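Count Rooms, Not Hours

Every group that collects examples for a learning system likes to report a big number. At Sallham ours was 2092 recordings of one arm picking things up and putting them in a basket. We were proud of it until we moved the table to the other side of the building and the success rate fell by more than half.

I think the number was the problem. A person paid by the recording will do the easy one again. The cup goes back to the same spot, the basket stays where it was, and by lunch there are 200 copies of one motion. The system learns that motion very well.

My view is that a project should set its budget in arrangements. An arrangement is a set of things on a table, placed once, and recorded no more than 20 times before everything is moved. Some of the things should be round, some flat, some in wrappers that crinkle and shine, because those are what people keep on their tables. 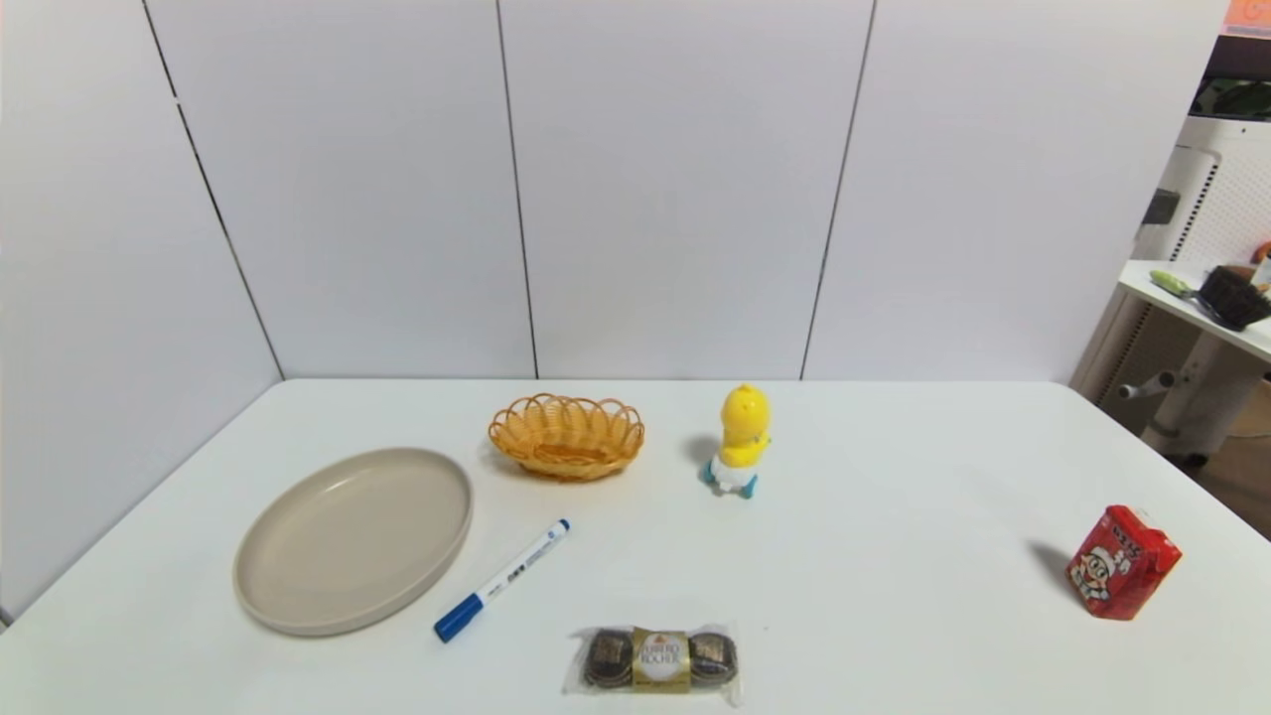
How many times should the same arrangement be recorded?
Fewer than feels comfortable. Past 20 we saw no gain at Sallham, and the time was better spent on a new layout.

The usual objection is cost. Moving things takes time, and the Drostach contract paid for finished recordings only, so a slow day looked like a bad day on paper. I would change the contract. Pay by the hour and check the variety each week.

I would also keep the failures. We threw out almost 300 recordings in May for dropped items, and later wished we had them.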